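Surero – colección de envases de bebida usados sobre mesa

Versión 2. Última revisión: Jun 19, 2024

Resumen
Surero reúne 3215 registros de recogida y agrupación de residuos ligeros en recipientes domésticos. El material procede de dos locales, Branomia y Kikuchi, y se publica dentro del proyecto Zisirard. La unidad de anotación es el recipiente con su contenido, no el envase aislado.

Contenido
datos/ registros en bruto, un directorio por recipiente
etiquetas/ anotaciones en JSON, una por registro
particiones/ listas de entrenamiento y prueba (940 registros en prueba)
CAMBIOS.txt historial desde febrero

Campos de anotación
recipiente: bol, bandeja, caja, otro
material_recipiente: vidrio, metal, plástico, desconocido
clase_envase: botella, tapón, film, etiqueta_suelta, otro
estado: entero, aplastado, parcial
oclusion: 0 a 3

Criterios
Una botella con tapón puesto se anota como un solo objeto con el atributo tapon=si. La etiqueta adherida no genera objeto propio. El texto impreso se transcribe únicamente si todos los caracteres son legibles; en caso contrario se usa texto=ilegible y se conserva el color de fondo. El film se delimita por su contorno exterior, pliegues incluidos.

Limitaciones conocidas
Los plásticos transparentes dentro de vidrio transparente concentran la mayor parte de los desacuerdos entre anotadores. El color de la etiqueta no debe usarse como sustituto de la clase. No se registran peso, volumen ni restos de líquido.
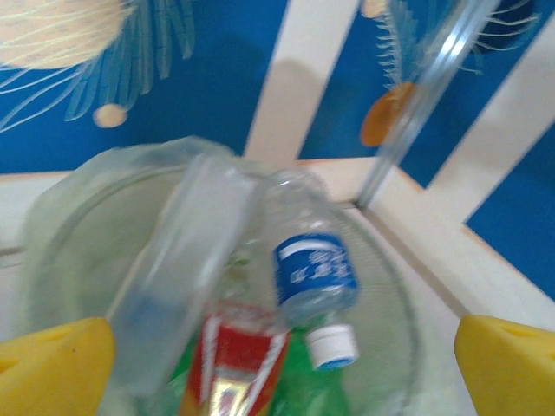 La clase botella admite color_cuerpo y color_etiqueta como campos independientes, ambos opcionales. En un bol de vidrio como el de este registro, la botella transparente aplastada recibe color_etiqueta=azul y tapon=si, mientras que la verde arrugada lleva color_cuerpo=verde – la etiqueta roja y dorada superpuesta se revisa aparte. El film que cae sobre el borde se anota completo, también en la parte exterior al bol.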